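La lettre de l'atelier Pronimcombe – 21 juin 2026

Petites choses rondes : la rubrique de l'été

On en parlait depuis le printemps, c'est enfin décidé : cette lettre aura désormais un coin pour les tout petits objets. Les bouchons, les boutons, les pions dépareillés, les jetons dont on a oublié le jeu, bref tout ce qui roule sous le buffet et qu'on retrouve le jour du déménagement. Vous avez été tellement nombreux à nous écrire après l'article sur les boîtes à couture qu'il aurait été dommage de s'arrêter là !

L'idée est venue d'un tiroir, celui de la grande commode de l'entrée, que nous avons vidé un après-midi de pluie. Il en est sorti 294 pièces (oui, Kartini a tout noté dans son cahier, elle y tenait), et pas deux lots qui se ressemblent. Le plaisir de trier ça à plusieurs, avec du thé et la radio en fond, je ne m'y attendais pas du tout. On prend un objet, on le pose, on le tourne, on se demande d'où il vient, et une demi-heure a filé.

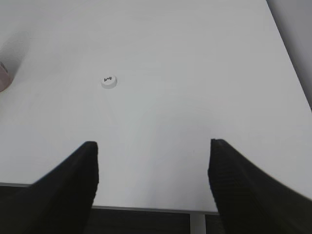

Texte : Lorna Galang
Relecture : Kartini Lumenta

J'ai un faible pour celui-ci, un petit rond blanc tout simple, posé sur du blanc. Bouchon, bouton, pastille de jeu ? Les avis sont partagés à l'atelier et je ne trancherai pas. Ce qui me ravit, c'est le mot minuscule sur le dessus, trois ou quatre lettres peut-être, dans un style qui fait penser à une écriture à la main. J'ai beau plisser les yeux, je n'arrive pas à le lire. Si l'un de vous y parvient, qu'il m'écrive vite, je suis preneuse de toutes les hypothèses, même les plus farfelues !

J'aime beaucoup ce blanc sur blanc. D'habitude, on conseille le contraste pour regarder les petites pièces, un tissu sombre pour les claires et l'inverse, et c'est vrai que l'œil s'y retrouve plus vite. Mais sur un plateau mat et bien éclairé, le regard finit par s'attarder sur le bord, sur l'ombre à peine marquée, et on découvre un relief qu'on aurait manqué autrement. Essayez chez vous avec un bouton de chemise, vous verrez – on y prend goût.

Côté rangement, nous avons adopté les boîtes plates à 45 cases de chez Lopes. Elles ferment bien et se glissent dans un tiroir ordinaire. Kartini colle une étiquette au fond de chaque case, moi je préfère un papier plié par-dessus, et nous ne sommes toujours pas d'accord. Pour les pièces qui portent une inscription, évitez en tout cas de frotter : un pinceau doux et sec suffit pour la poussière, et l'encre ancienne vous en saura gré.

Le prochain tri collectif aura lieu en septembre, salle Jestent, au fond de la cour. Apportez vos fonds de tiroirs, vos bocaux, vos boîtes à biscuits pleines de mystères. L'entrée est à 2 euros, thé compris, et les enfants sont les bienvenus (ils sont redoutables pour réunir les paires). D'ici là, la rubrique est ouverte à vos trouvailles.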